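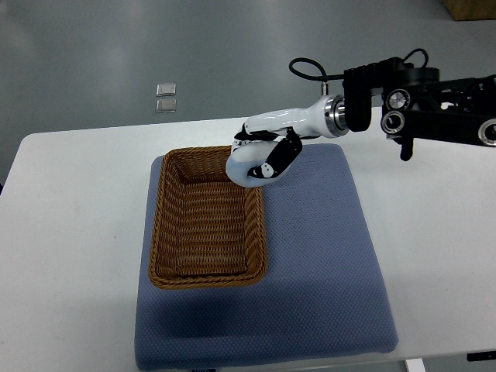 23/01/2019

Slept badly again. Train to Grasanow late, then a bus that wasn't the bus on the sign. Got in after dark, feet soaked, one glove gone. Left one. Always the left.

Choir stuff first before I forget. Wiebke Janssen has moved the June concert from Pelach to the old hall in Fotavley. Holds 146 if they open the gallery, 80 if they don't, and they won't say which until the heating is fixed. She wants the second alto line learned by heart. By heart! I still can't get past page 5 without looking down.

Sang through the slow one twice on the bus, under my breath. Man across the aisle moved seats. Fair enough.

Lunch was soup, too salty. Phoned Mom, she's fine, knee is better, the neighbor's dog is not. Talked longer than I meant to and missed the post office – so the parcel goes tommorow.

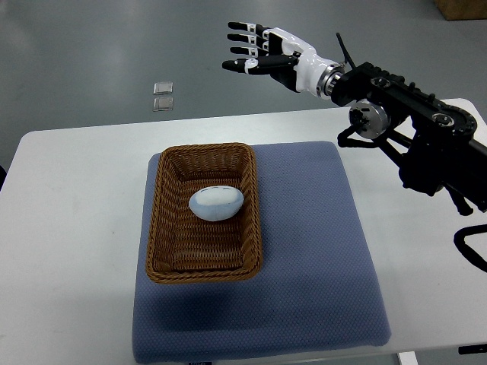
*Wicker basket on the blue-gray pad, pale blue and white egg shape inside.*

Harsh Negi called about the ride to rehearsal. He can take me as far as the Nautiyal turnoff, then I walk. Said yes before I thought about the hill. He's singing bass this year and is very pleased about it, hummed half the opening down the phone. Flat, but with feeling.

Owe him 50 for the music books. Put it in an envelope and now can't find the envelope. Looked in the bread bin, the coat, the other coat.

To do, not in any order:

- parcel
- glove (ask at bus station??)
- email Wiebke re gallery seats
- learn the bit after the key change, slowly, no cheating
- the white table, wicker basket on the blue-gray mat

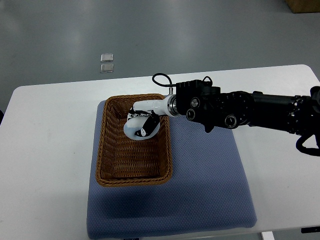

- envelope!!

Throat a bit scratchy tonight. Honey, hot water, bed. Window won't shut all the way and I can hear the trams. Tried the key change one more time lying down, got it right, then couldnt do it again sitting up. Will ask Wiebke where she breathes in that bar. Alarm set for early – the first bus, the real one.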